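Grirnano 13 released with faster loading of large alignment files

12th March

Version 13 of Grirnano, the open source viewer for long-read sequencing data, is now available for download. The main change in this release is the way the program opens alignment files. Earlier versions read the whole index into memory before drawing anything. Grirnano 13 reads only the part needed for the region on screen, so users with small laptops should be able to open files that used to stop with a memory error.

In our own tests at the Brosden office, a set of 96 barcoded samples opened in 13 seconds on a standard desktop. The same set took 60 seconds with the previous version. Results will depend on disk speed and on whether the files sit on a network drive.

The release also adds a plugin for Kan, our command-line tool for variant filtering. Filters saved in Kan can be loaded as tracks, and changes made in the viewer can be written back to the same filter file. Plugins built for version 12 need to be recompiled — the old interface has been removed. 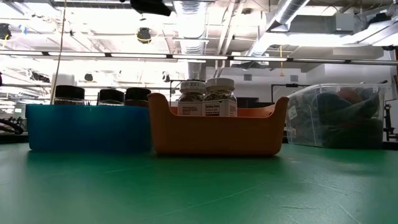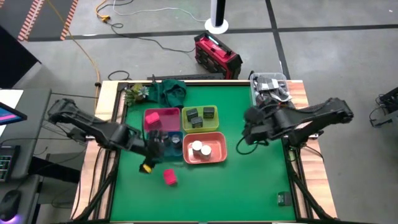
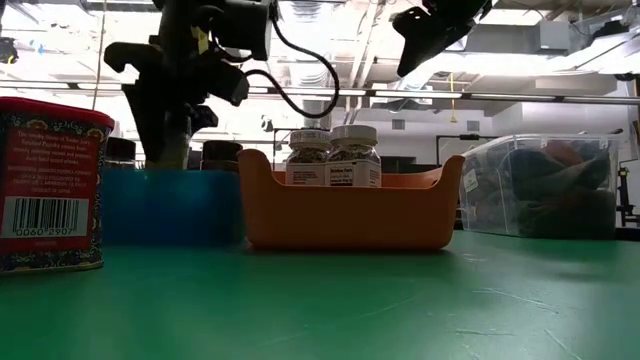
Session files from version 12 will open without changes. Sessions older than that must first be saved again in version 12. Color settings for methylation tracks are not carried over and will return to the default.

One known problem remains. On some Linux systems, exporting a figure at 600 dpi leaves the axis labels off the right-hand side. Exporting as SVG works normally. A fix is planned for the next update in July.

Grirnano is developed by Torton and is free for academic and commercial use. Installers, source code and the updated manual are on the downloads page. Please report bugs through the issue tracker and attach the log file — it is saved in the same folder as your sessions.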